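Lo que cuesta (de verdad) poner dos brazos en una mesa

Imprimir | Enviar por correo | 14 comentarios

Llevo desde junio con la hoja de cálculo abierta, y ya me sé las celdas de memoria.

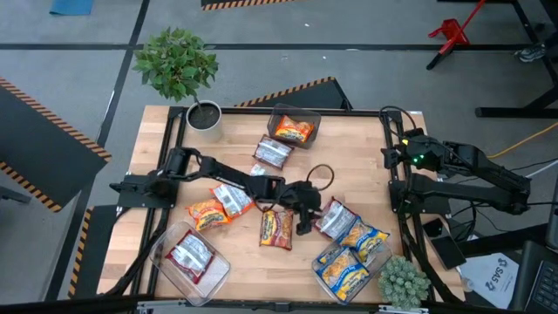 La cuestión es que, cuando uno empieza a pensar en montar un puesto con dos brazos, mira el precio de los brazos y poco más. Yo hice lo mismo, claro. Pedí presupuesto a Makowska y a Dastotow, los puse uno al lado del otro y me quedé tan contenta, convencida de que lo difícil ya estaba hecho. ¡Qué inocente! Luego llegó todo lo demás: la estructura de aluminio, los cables, las pinzas de repuesto, el transporte...

Solo en tornillería, perfiles y escuadras se me fueron 700 euros, y eso que el tablero de madera lo conseguí bien de precio en un almacén de Arthorpe (gente encantadora, por cierto, que me cortó la pieza mientras tomaba un café). Las cajas de plástico transparente y las bolsitas de aperitivos para las pruebas de clasificar parecen calderilla, pero apuntadlas también: 70 euros más, y suma y sigue.

Con las pinzas tengo todavía mis dudas. Zondora me ofrece un plazo de entrega de 6 semanas y Makowska de 2, aunque más caras, y llevo varias noches dándole vueltas con la infusión en la mano. Creo que acabaré pagando la diferencia – ya sé que dije lo contrario en la entrada anterior – porque tener un puesto parado mes y medio también es dinero, aunque no salga en ninguna factura.

Ah, y dejad una partida para el suelo y la señalización, que yo la olvidé por completo y tuve que rehacer medio presupuesto un domingo por la tarde. El mantenimiento lo he puesto en una hoja aparte y aún me falta la mitad de los precios. En cuanto me contesten los de Dastotow la subo al blog para quien la quiera copiar.

Compartir (23)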